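Plesley Community Help - Household Recycling and Shared Spaces

Posted by Fliltent_Hall

Our association has the use of a tiled activity space with a bin standing at the back. After gatherings, plastic bottles are left on the floor, and we wish to adopt a written procedure for clearing them. Members disagree on whether the caps should be left on, whether the labels should be removed, and whether a can may go into the same bag as the bottles. We would be grateful for guidance suitable for posting on a notice board. The floor is white tile with a low ledge along the wall panels.
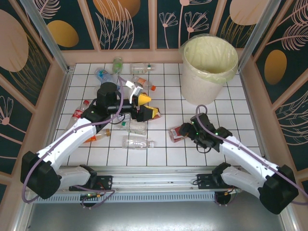
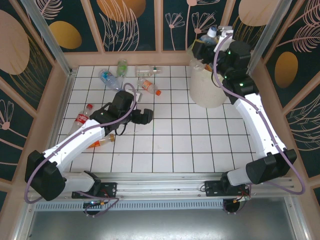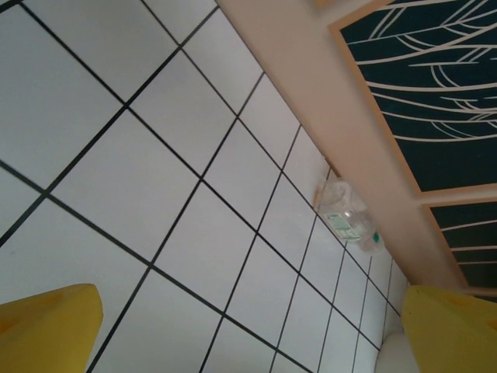

Plesley Community Help | Shared Spaces and Waste Desk

Members should also be aware that our collection is made under the mixed container arrangement and that we do not have a second bin at present. The association pays for the collection by the bag. A full bag of uncrushed bottles is light but takes up a great deal of room, and the matter of cost has been raised at two meetings.

Posted by Egan Desk

The following procedure is in use at the buildings for which this desk is responsible. It may be adopted without change where the local collection accepts plastic bottles and metal cans together.

Before anything is picked up, the bin should be fitted with a clean liner, with the top folded well over the rim. A liner that is not folded over will slide down once the first few bottles have been dropped in. The bin should remain in one place while the floor is being cleared. A corner is suitable, provided that it can be reached from the open side of the floor.

Bottles should be collected from the back of the space toward the front. Those lying against the ledge are the ones most often missed, particularly clear bottles on white tile, and a second look along the full length of the ledge is advised. In Fliltent's third picture a clear bottle with a green-and-white label is lying exactly where the tile meets the ledge, and a bottle in that position can easily be passed over by a person standing upright.

Each bottle should be checked for liquid. Any that contain liquid are to be emptied into a sink and given a short rinse. They are not to be emptied into the bin. A liner holding even a small amount of soft drink will leak when it is lifted, and sugar residue on tile grout is tedious to remove.

With regard to the caps, our instruction is to empty the bottle, press the air out by hand, and replace the cap. A loose cap is too small to be sorted reliably at many facilities. A bottle that has been flattened and capped will hold its shape and will not take up unnecessary room. Labels may be left in place. We are not aware of any benefit to removing them by hand that would justify the time.

Cans may be placed in the same bag under a mixed arrangement. The can in the first picture would be acceptable on this basis once empty. We ask that cans not be crushed completely flat, as some sorting lines will then treat them as paper - a member should confirm this point with the local collector.

The floor should be swept and then mopped after the bag has been tied and taken out. Plain warm water is sufficient for tile in most cases.

The version of this procedure held by our desk is Notice 803, which replaced Notice 1167 in April. The earlier notice asked for caps to be removed and should no longer be displayed.

Posted by dillora_block4

We take the caps off and keep them in a jar. It has always been done this way in our block and there have been no complaints.

Posted by Dillora Residents Office

The answer from Egan Desk is correct in general, and we would add one qualification. Requirements on caps differ from one collector to another, and the printed leaflet supplied with the service should be treated as final. Where the leaflet asks for caps to be removed, members should follow it, whatever has been advised on this page.

We would also recommend that one person be assigned to the floor and another to the bin. In our experience the work is completed in less time when bottles are handed across than when each member walks to the bin separately. A limit of 4 bottles carried at once is observed here, after several were dropped and a quantity of juice was spilled on the tile.

With respect to cost, members may wish to ask whether the collector offers a rate by container. Our office changed to such a rate and has not had to discuss bags since.

Last updated: January 2019

This site uses cookies to remember your display settings. By continuing to use these pages you accept their use.

Contact the help desk | Copyright Plesley Community Help | Back to top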